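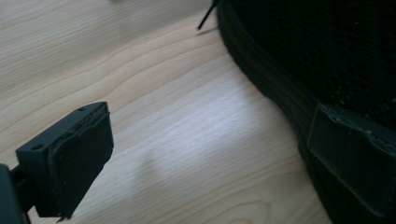 Went to Stornon for the coffee, stayed to stare at the fit-out. It's the new cafe on the ground floor of the old Nikolaidis printworks, design by Sandau, and they've done the lot - signs, menus, cups, seating, the colour on the toilet doors. Mostly good. The palette is warm and pale, the sort of light blond wood with long grain lines running across it on the slant, and a soft shine where the light lands. Easy to overdo that look. They haven't, mainly because the lettering is so heavy. Big chunky black capitals over the door, readable from the tram stop. The double 'o' in the name is drawn as a pair of rollers, nod to the presses. Took me a while to get it.

Menu is a single sheet, two colours, changes every month. September's is rust and navy. Lovely paper but it marks if you so much as look at it, mine had a ring on it before I'd orderd. Type is too small for the prices. Squinted.

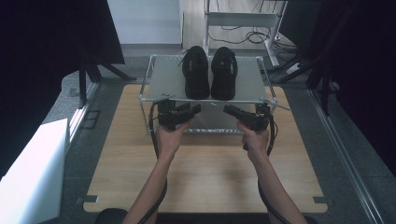
Seats 16 at the long bench and a few more at the window. Stools are by Stirance and they're the weak point. Nice to look at, thin legs, no footrest worth the name. Forty minutes and my legs had gone. Also no hooks under the bench, so bags go on the floor.

Cups are great. Plain outside, name stamped on the base so you only see it when someone drinks. They ran off 1000 of the takeaway version, each numbered by hand, and I got 705. Daft idea, still kept it.

Lighting fine by day. After five it's a bit dentist. Sound is worse - concrete ceiling, nothing soft anywhere, the grinder goes right through you. A couple of felt panels would sort it and Sandau must know that, so I'm guessing budget.

Toilets: doors are rust coloured to match the menu, with little icons on them that I couldnt tell apart. Picked one. Hoped.

Website uses the same chunky capitals and they don't work on a phone, the opening times wrap onto three lines. Needs a lighter cut for small sizes.

8 out of 10 for the design, would be a nine with proper stools. Flat white good. Bring a cushion.

Posted September 20, 2022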